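Sorting out the plastic bowls

Plastic bowls breed in the back of a cupboard. They get used for cereal, for cake mix, for peelings and for catching drips under the sink, and they go back in whatever order they were dried. If yours slide out when you open the door, set aside half an hour and do the whole lot in one go.

Empty the cupboard completely and put everything on a table. A plain cloth underneath stops the bowls skating about and makes the small ones easy to spot. Keep a cardboard box on the floor for anything leaving the kitchen.

Throw out any bowl with a crack in it. Cloudy ones can stay. Greasy ones want a soak in hot water with 12 ml of washing-up liquid, then a rinse and a proper dry. For tomato stains, rub in a paste of bicarbonate of soda and leave it for 20 minutes before washing.

Nest by rim size, largest at the bottom. Ignore the colours. A set sold together will usually go inside itself, but odd bowls often have a different slope to the sides and jam halfway down. If a bowl sits crooked, take it out and start a second stack. Bowls that have jammed will normally come apart if you stand the outer one in warm water and put cold water in the inner one.

Measure the shelf before you decide how high to go. Mine has 17 cm of clearance, so the mixing bowls live there and the small ones go in the drawer with the lids. 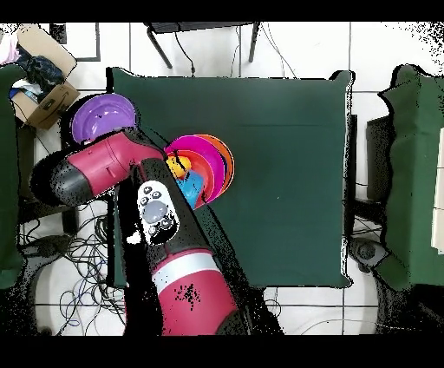 Words: Negin Najafi | Kitchen & Storage | January

Orange makes a good outside bowl if you have one, as it shows up at the back of a dark cupboard. Any bowl that won't join the stack can stand beside it and hold pegs or clean sponges.

Comments (2)

Teodor Adamczyk
The warm and cold water trick worked on two bowls I'd given up on. I put a sheet of kitchen roll between them now.

Hurkby
Do you keep the lids on or off? Mine smell if I leave them on.

Related
Lining a deep drawer
Descaling the kettle
What to do with single lids
Folding tablecloths flat

We use cookies to remember your settings. Accept | Manage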